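Gripper cell inspection – comments by item
Site: Cladach, simulation bench and cell 2
Completed by: Dilek Coşkun
Date: September 25, 2023

Items 1 to 3 carried over from the June round. Marks are OK, Query or Fail. I have added comments where the tick alone would mislead.

1. Risk assessment on file and current
Query. There is one, and it's signed. It was written for the old Emby arm and someone has swapped the name on the front page. The reach figures inside are still the old ones. A find-and-replace is not a review.

2. Emergency stop within reach of the operator
OK. Pressed it, arm stopped. Pressed the one by the door as well – same result, though the cover is stiff.

3. Speed limit set for shared working
Query. The screen says 400 mm per second. I asked how this was last checked and was told it was on the screen.

4. Grip checked in simulation before the real part is run
Query. The procedure wants a clear view of both fingers on the part before sign-off. I was offered the view below as evidence.

The yellow part with the rough grey wheels is between the fingers, fair enough. But one black bar runs across the front of the body and the lower wheel is only seen through a gap. I can't tell from this where the left finger touches, or whether it touches at all. Bright yellow against dark red is at least easy to pick out. A second view from the other side should be kept with every sign-off, and the contact force log next to it.

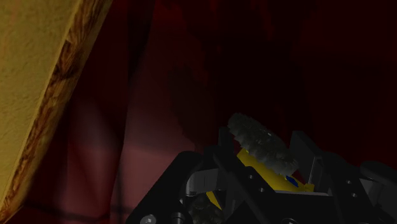 5. Simulated result repeated on the real arm
Fail. 30 runs in simulation, 11 on the arm. The procedure says 20 on the arm. "The simulation was very convincing" is written in the notes column, and I have asked for it to be struck out.

6. Finger pads and fasteners
OK on the day. Pads clean, no play when pushed by hand. No torque record though, so OK means I wiggled them.

7. Loss of power while holding a part
Query. Verovell's manual says the grip holds. Nobody could show me a test on this cell with this part. Please do one, with the guard shut – and write down what it did.

8. Training records
OK, apart from one missing signature on the Mao handover sheet.

Cell may stay in use at reduced speed, guard shut. Items 5 and 7 to be closed before shared working goes back on. Item 1 needs rewriting from the start, by somebody who has stood next to the arm.

D.C.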